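Ticket: Line 2 packing hall, tail-end noise and belt drift
Opened by: Lyle Oyelaran, Standow site
Assigned to: Kourosh Dehghan, Stergiou service desk
Equipment: Brureck inclined belt conveyor, gearbox drive at head end
Status: Closed (see last entry)

Entry 1 - Lyle Oyelaran

Line 2 has started making a noise. I know you will ask what sort of noise, so I have spent my tea break standing next to it. It is a dry, regular chirp from the drive end, once per turn of the drive shaft as far as I can tell, and it gets quicker when the belt speeds up. Under load it drops to more of a grumble. The title of this ticket says tail end because that is what I was told on the radio. It is the head end. I can't edit the title.

The belt is also wandering to the left as you look up the incline. It hasn't touched the side guide yet but it is clearly thinking about it.

Things I have done: isolated and locked off, looked at the belt joint (fine), cleaned the rollers, put the guards back, ran it again. Same chirp.

Entry 2 - Kourosh Dehghan

Thanks Lyle. The title will have to stay as it is, the system treats titles as scripture.

Could you send the following when you get a minute:

Oil level in the gearbox, checked with the machine stopped and cooled.
Whether the chirp is still there with the belt running empty.
When the drive coupling between motor and gearbox was last opened up.
Anything at all that was changed, moved, painted or improved in the last month.

The last question is the one people skip.

Entry 3 - Lyle Oyelaran

Oil level is on the mark. Colour is what I'd call tea, no milk. Chirp is there with the belt empty, slightly louder if anything.

Coupling: the maintenance sheet says it was inspected in April. The sheet also says the conveyor was inspected in April, the lights were inspected in April and the sheet was inspected in April, all in the same handwriting and apparently the same breath. I would treat it as a work of optimism.

Nothing has been changed.

Entry 4 - Kourosh Dehghan

Right. A once-per-turn noise that's worse with no load often points at the coupling, or at the motor sitting slightly out of line with the gearbox. When there is load on, everything gets pushed one way and stays there. With none, it rattles about looking for something to do.

Please lock off, take the coupling guard off and look at the rubber insert between the two halves. You are looking for dust, crumbs or shiny patches on the legs. Then lay a straight edge across the two hubs, on the top and on the side, and tell me if you can see daylight.

Leave the belt tracking alone for now. I know it's tempting. If you start adjusting the belt while the drive is moving about, we will be at this until retirement.

Entry 5 - Lyle Oyelaran

Guard off. There is black rubber dust in the bottom of it, enough to write my initials in, which I did. Insert is worn on one side of each leg. Straight edge shows daylight on top at the motor hub. On the side it sits nicely.

Somebody has adjusted the belt tracking. It was not me. The paint is cracked on the left adjuster nut and there's a clean bit of thread showing. I have asked on both shifts and it seems the nut turned itself. 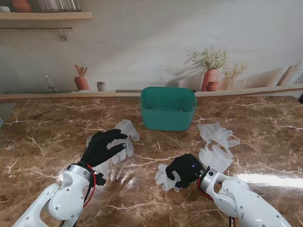 So the motor is low, or the gearbox is high. I have a rag, a straight edge and a spirit level that I trust about as far as I can post it. What would you like first?

Entry 6 - Kourosh Dehghan

First, the motor feet. Check all four bolts for tightness before you loosen anything, and write down which ones move. After that slacken them one at a time and see whether the foot lifts as you let the bolt off. If one springs up, it was being pulled down to meet the base and the whole motor has been sitting twisted.

You say nothing was changed. Can I ask again, in a slightly different tone of voice, whether anything was changed?

Entry 7 - Lyle Oyelaran

You can ask. I went and had a proper conversation with the night shift and the answer is now yes.

The motor was swapped. The old one tripped twice in one night, they had a spare on the shelf, it went on before the morning and everyone was very pleased. It didn't get written down on the grounds that it was the same motor. It is not quite the same motor. It is the same power and the same speed, but the old one stood on shims and the new one is standing on the base plate. I found the shims in a coffee tin on the window ledge, together with a key nobody recognises and a fuse.

Front left bolt was loose. The other three were tight. No foot sprang up when I slackened them.

Entry 8 - Kourosh Dehghan

That will be your chirp. No soft foot is good news, it means the base is flat and we only have the height to sort out.

Clean the base plate and the underside of the feet down to bare metal. Any paint flakes or grit under there will give you a different answer every time you tighten up. Put the old shims back as a starting point, the same thickness under each foot, nip the bolts and check with the straight edge. The tin shims may be close but don't assume. Measure them. If any are bent or have gone rusty at the edges, bin them and cut new.

Fit a new insert in the coupling too. The old one has worn to suit the fault and will keep complaining even when the hubs are true. I've put one on the order with Kodamus, who hold your spares. Their parcel label will say "pump coupling element". Please accept it anyway.

Entry 9 - Lyle Oyelaran

Parcel arrived. Goods-in refused it because we have no pump. I have retrieved it from the van driver with a short speech.

Base and feet cleaned. Two of the shims were past saving. I replaced them from the new stock and made the stacks equal. Tightened down, checked, gained a sliver of daylight at the bottom, so now slightly high. Took the thinnest shim out from each foot and tried again. Straight edge sits flat on top and on the side with the bolts fully tight. Turned the hubs half a turn by hand and checked again, same result.

New insert in. Gap between the hubs set to the figure in the Brureck manual, page 22, which is the only page of that manual with no oil on it.

Guard back on, lock off removed, line run empty.

The chirp has gone. I stood there for a while in case it was being shy.

Entry 10 - Kourosh Dehghan

Lovely. Now you may look at the belt.

Count the threads showing on each adjuster at the tail, left and right, and bring the left one back to match the right. Then run it empty and watch a few full turns of the belt before touching anything. After that go a quarter turn at a time on one side only, and wait. Belts take a while to make up their minds. Most of the tracking trouble I get called to is two people adjusting opposite sides at once, each convinced that he's winning.

Also check that the head pulley is square to the frame while you are there. I don't think the motor swap has disturbed it, but somebody who will swap a motor at night and file the shims in a coffee tin might have leant on something.

Entry 11 - Lyle Oyelaran

Right side shows 13 threads. Left side showed more than that, so the self-turning nut has been busy. Brought it back to 13. Head pulley measured square, both diagonals the same.

Ran empty. Belt came back to nearly central by itself and stayed there. One quarter turn on the left took out the rest. Ran it with product for the remainder of the shift, no drift, no noise, gearbox warm but I could keep my hand on it.

I have put a dab of yellow paint across both adjuster nuts and onto the bracket. If they turn themselves again, we'll at least know when.

Entry 12 - Kourosh Dehghan

Good. Before I close, three jobs for your side.

Recheck the motor bolts after a week of running. New shims bed in and the bolts lose a bit.

Look at the insert through the guard slot at the same time. A little dust early on is normal. Enough for initials is not.

Find out why the old motor tripped. It is probably sitting on your shelf now, labelled as the spare. If it was the motor, you have a dud in stock. If it wasn't, then whatever tripped it is still on the line. I would look at the overload setting first and at the cable gland second.

Entry 13 - Lyle Oyelaran

It was on the shelf labelled "spare, good". I have relabelled it.

Overload was set correctly. The gland was loose and there was water in the terminal box of the old motor, courtesy of the washdown hose. Tightened the gland on the new one, box is dry inside, fitted a drip cover. The old motor is going off for drying out and testing.

Motor bolts rechecked after the week. Front left took a small nip, the others none. Hardly any dust in the coupling guard.

The coffee tin has been emptied. Still no idea about the key.

Entry 14 - Kourosh Dehghan

Closing.

Cause: replacement motor fitted without shims, one foot bolt loose, coupling insert worn as a result. Belt drift from uneven tail adjusters. Original motor trips put down to water in the terminal box, pending the test.
Parts used: coupling insert, shims, drip cover.
Follow-up: open a new ticket if the test says otherwise, and please choose the title with care.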